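Notes and data card for the tidy-up recordings, kept next to the code so I stop losing them.

# dosby-tools

Dosby is the little control and logging stack I use for two-arm tabletop work. It reads the arms, reads the cameras, lines everything up in time and writes it out as episodes you can train on. This folder holds the garden tools set: 400 episodes of small plastic rakes, forks and other bits being moved about between the mat and a tray. If you only want the data, skip to *Loading*. If you want to know why the timestamps look odd, keep reading (sorry, it's a bit of a ramble).

## The setup

Two arms on one front rail, a wrist camera on each, plus a fixed camera that takes in the whole workspace. The patterned walls and the leafy mat are deliberate: my first policies on a plain background fell to bits the moment anything changed behind the objects, so I went the other way and made it busy!
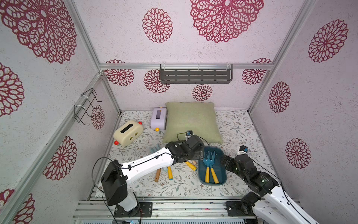

Bognár wrote in to ask whether the fixed view could be dropped altogether, as the wrist views ought to carry everything needed for grasping. You can try it, just set `use_fixed: false` in the config. My own runs without it did fine once a gripper was close, but the planner kept sending both arms at the same handle, so I leave it on.

## What's in an episode

- `joints.npz`: positions and gripper opening for both arms, at 20 Hz
- `fixed.mp4`, `wrist_l.mp4`, `wrist_r.mp4`
- `task.txt`: one line in plain English, typos included
- `flags.json`: dropped frames, late frames, anything I marked by hand

Timestamps come from the computer's clock when a frame arrives, so the wrist streams run nearly 2 frames behind the joints. The loader shifts them for you. If you roll your own loader, please do the same or your policy will learn to close the gripper late (ask me how I lost a whole Sunday).

## Loading

```
pip install -e .
dosby load garden_tools --split train
```

Add `--raw` if you want the unshifted streams.

## Perception

Masks come from Cekasitz, my segmentation wrapper. It's happiest with big, plain shapes and gets muddled by thin tines lying over each other, especially up close where the fingers fill the bottom of the view. I've left the bad masks in and given them a low score, so filter on `mask_conf` as you like.

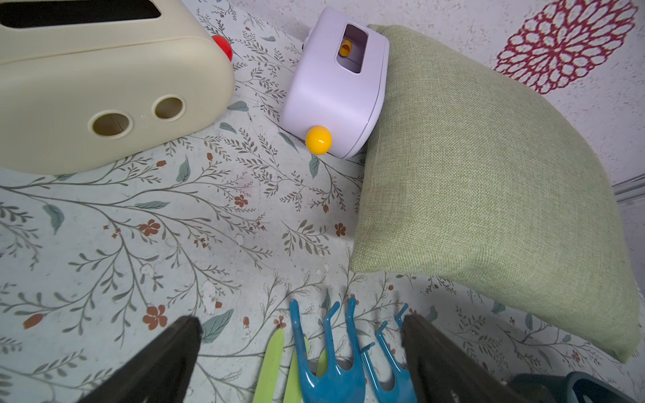
*Wrist view: two blue rakes between the fingers, cream and lavender boxes behind.*

## Known problems

- The Aseo planner treats the cushion as a solid block. Paths near it are longer than they need to be.
- Replay on a slow disk stutters. Copy the episodes locally first.
- `dosby trim` sometimes eats the last frame. Fix is half written on the `trim` branch.

Bug reports are welcome, and please paste the contents of `flags.json` when you send one.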